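Access to Council Records Project
Progress report to the Clarance Foundation
May 2026

Summary

This report covers the second six months of the project. In that time we lodged 38 formal requests for records with Waltthorpe Council and three of its related bodies, received decisions on 29 of them, and took six refusals to external review. Two of the reviews have been decided, both in our favour in part. Spending is within the approved budget and we are not asking for any change to the grant.

Requests lodged

Most of the requests deal with the sale of the old depot land and the planning approvals that followed it. The rest cover legal costs, the closed sessions of the council's finance group, and footage from the public gallery cameras on the night the meeting was adjourned and the room cleared.

Of the 29 decisions received, 11 gave us everything we asked for, 12 gave partial access and six were refusals. The remaining nine requests are still open. Four of those are past the statutory time limit and we have written to the council about each one. It replied that its records staff are working through a backlog and gave no dates.

Documents released

The council has released 2,636 pages so far. The quality is uneven. The legal costs material came as clean spreadsheets with the matter names left in, and we were able to use it straight away. The depot file came as scanned pages out of order, with many duplicates, and 731 pages were blacked out in full or in part. The reasons given for the redactions are mostly commercial confidence and legal privilege. In several places the same email appears twice, redacted in one copy and readable in the other. We have pointed this out to the council in writing and have used it in our submissions.

All pages have been logged in Cinora, the document database we moved to in December. The changeover took longer than planned — the old index used a different numbering system and every entry had to be checked by hand — but it is finished and the monthly hosting charge is lower than what we were paying before.

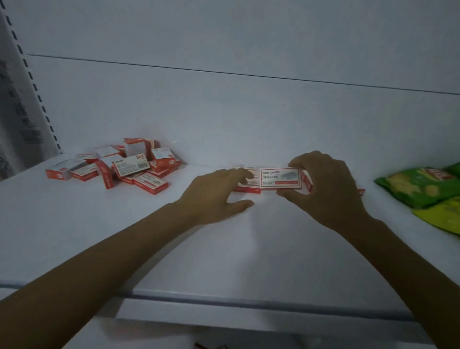 External reviews

The six refusals raise three separate questions. The first is whether emails sent from councillors' private accounts about council business are council records. The council says they are not in its possession and so fall outside the Act. The reviewer did not accept this for emails copied to a council address and ordered a fresh search. We are still waiting for the results.

The second is whether the gallery footage can be withheld on security grounds. The council argues that releasing it would show where the cameras are. We have answered that the cameras are in plain sight and that the meeting was open to the public. No decision has been made.

The third is whether the valuation report by Hellström, the firm engaged before the depot sale, is confidential now that the sale has settled. The reviewer found that the summary and the final figure should be released and that the working papers could be withheld. The council released the summary within the time allowed. We have decided not to appeal on the working papers, as the cost would be out of proportion to what they are likely to show.

Public use of the material

Released documents are posted on our website once personal details have been removed. The legal costs spreadsheets have been the most downloaded item. The local paper has run two stories based on them, and the costs were raised in question time at a council meeting. We also held one evening session at the library on how to write a request. Attendance was modest, but people came with real requests half drafted and several have since been lodged.

Difficulties

The main difficulty is delay. Our work plan assumed that internal reviews would be finished in 30 days, and most have taken twice that. As a result the report on the depot sale, which was due at the end of this period, will move to the next one.

We also underestimated printing and filing costs. The reviewer's office still wants bound paper copies of some submissions. The shortfall has been covered from the travel line, which is underspent.

Next period

We expect decisions on the four remaining reviews and will publish the depot report once the footage and email questions are settled, or at the end of the period if they are not. A second library session is planned. We will also send the council a short paper on its search procedures, with a request that it publish its response times. The financial statement is attached separately.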